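Breezeway (Nirutia house style)

The Nirutia breezeway is a covered passage joining the main house to a detached laundry or sleepout, and it's a much-loved feature of older homes in the Quansah district. Most were built open at both ends — a blessing on a hot afternoon — with a skillion roof and a floor of brick pavers laid on sand.

Over the years a good many have been closed in as extra living space, usually with louvres on the weather side and a glazed door at the other. The Stakard survey of district housing listed 2,842 homes with a breezeway, of which 1,915 had been enclosed.

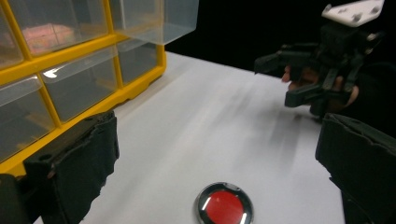

Hamish Lindsay took a dimmer view of the practice, writing that an enclosed breezeway was a hallway with a leaky roof, and that owners would do better to fix the gutters first and live with the draught for a winter.

Renovators today often go halfway, fitting folding screens that can be pushed right back in summer. Council approval is generally needed once a second wall goes up.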